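Subject: Re: Which chores are ready to hand over?
From: Juraj Beneš
To: home-automation list

Hello all,

I read the thread again last night and want to answer Orysia, whose message got a little lost between the two long ones about floor mops.

Orysia Sirko wrote:

> We run a small repair shop for toys and games, and every evening
> someone has to sort the loose parts back into trays. It takes
> more than 30 minutes. My brother says a machine should do it by now.
> I have seen the videos too, but I do not trust them. Is anybody
> on this list using an arm for such work, every day, without a person
> standing next to it?

My short answer is no, I do not know of one. The longer answer depends on which part of the evening you want to give away. Carrying full trays to the shelf is one job, and a cart can do it today if your floor is flat. Taking mixed small parts from a table and putting each in its right tray is a different job. 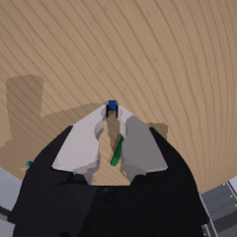
Sorting looks easy to us and I think this is why we plan it badly. In September I made a trial plan for Van Wijk, where the request was nearly the same as yours, only with wooden pieces for a counting game. We started in simulation and I still recommend it, for you can repeat one grasp 640 times and break nothing. A single block between two fingertips, like the blue one, is the friendly case. The green one lying at a slant under it, partly behind the right finger, is the kind that costs you the time. From above, the hand covers a large part of the table, so the program must remember what it saw before the hand came in, or move away and look again. A child simply turns her head.

For the real trays at Van Wijk we counted only whole evenings, from first piece to last. A person was still needed on most of them, usually for parts that touched each other or had rolled against the rim.

So, Orysia, before you spend money I would do this. Write down for one week which parts are mixed and how they come to be mixed. At Rista they put 3 shallow boxes beside each repair place and their evening sorting became 35 percent shorter, with no machine at all. If a good amount of work is left after that, write again and tell us the smallest part and the heaviest one.

Hendrik, you asked about soft fingertips. I have tried only thin flat pads and cannot compare. Maybe Domenica can say more, she had the Larnasen samples on her bench.

Regards,
Juraj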